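Friends of Diston Bridleway — is it worth joining?
Forum: Hacking, Access and Off-Road Riding
June 2024

mudlark_cob
Got the leaflet through the yard door. £14 a year to be a Friend of Diston Bridleway. Does a Friend get anything, or is it like my other friends?

Bralik
You get a newsletter and a car sticker. The money goes on gates and drainage. They did the bottom gate in February and I can now open it without getting off.

sidesaddle_sue
Your horse must be taller than mine. That latch is still on the wrong side.

Bralik
It's on the correct side if you're coming home.

hay_net_again
Disagree with the whole idea. Keeping a bridleway open is the council's job. Pay for it once and you'll pay for it for ever.

sidesaddle_sue
Lovely principle. Meanwhile I've been up to the girth in it since autumn. 160 members so far, and they've raised £1,177 for hardcore.

mudlark_cob
All right, I've joined. Sign-up is through Skedura, which asked for my date of birth twice and my horse's once. Filled it in at the table.
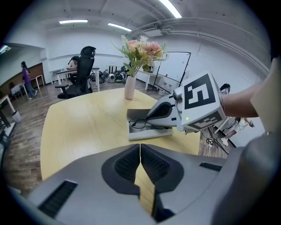

Table, with the flowers that never need watering

hay_net_again
Nice roses. Still the council's job.

Bralik
See you at the work party then, hay_net. Bring a shovel.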